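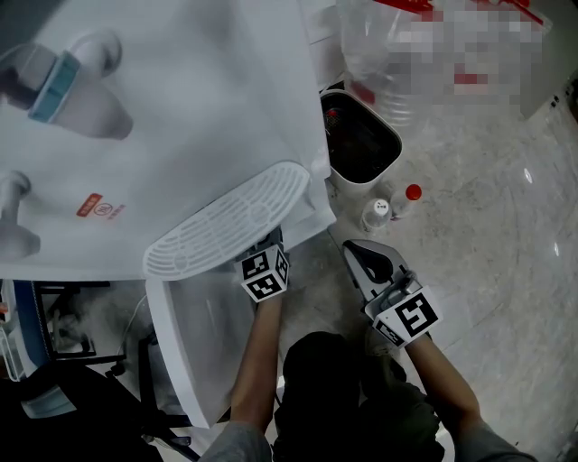
Asociación de Vecinos Lozano · Comisión de Huerto y Jardines

Acta de la reunión ordinaria del 2 de noviembre de 2018

Asisten: Mayu Sekiguchi (preside), Genji Murakami (toma el acta) y la mayoría de los hortelanos de las parcelas de abajo. Excusan su ausencia los de la parcela 7, que andan de mudanza y a quienes mandamos desde aquí un abrazo grande.

Se abre la sesión a las siete y diez, un poco más tarde de lo previsto, porque estábamos todos tan a gusto con el bizcocho de calabaza que costó sentarse. La receta se ha pedido varias veces y queda colgada en el tablón de la entrada.

1. Acta anterior. Se lee y se aprueba con una sola corrección: donde decía «acelgas» debe decir «espinacas». Gracias a quien se dio cuenta.

2. Cuentas. Mayu explica con su paciencia de siempre el estado de la caja. Empezamos el curso con 2.983 euros y quedan 1.881, una vez pagados la manguera nueva, la reparación de la valla y el abono. El recibo del agua del trimestre ha sido de 163 euros, bastante menos de lo que temíamos después de un verano tan seco, y se felicita a los que se han turnado para regar al anochecer. Se aprueban las cuentas por unanimidad.

3. Semillas. Hay dos ofertas sobre la mesa, la de Viveros Firkanura y la de Zarnlow. Se habla largo rato, con cariño y con alguna que otra pasión, sobre todo en lo tocante a los tomates. Firkanura sirve antes, pero Zarnlow tiene la variedad rosa que tanto gustó el año pasado y que más de uno todavía recuerda en ensalada. Se acuerda pedir las habas y los guisantes a Firkanura, ya mismo, y dejar los tomates para Zarnlow, con el pedido cerrado antes de marzo.

4. Camino de Saven. Genji cuenta que ha vuelto a hablar con el ayuntamiento sobre los charcos del camino. Le han atendido muy amablemente y le han pedido el escrito otra vez. Lo presentará el lunes y, de paso, preguntará por la farola que parpadea junto al aljibe.

5. Compost. Se recuerda, sin ánimo de reñir a nadie, que las cáscaras de naranja van en poca cantidad y bien troceadas, y que las bolsas que dicen ser compostables tardan muchísimo en deshacerse, así que mejor vaciarlas y llevárselas a casa. Genji se ofrece a voltear el montón grande hasta Navidad.

6. Ruegos y preguntas. Se pide que quien tomó prestada la azada pequeña la devuelva a la caseta cuando buenamente pueda. Se propone plantar lavanda junto a los bancos y la idea cae muy bien, aunque falta ver el sitio con calma y se deja para la próxima reunión.

Se levanta la sesión a las nueve menos cuarto. Los que pudieron se quedaron a recoger las sillas y a terminar el bizcocho.

Genji Murakami, secretario
V.º B.º Mayu Sekiguchi, presidenta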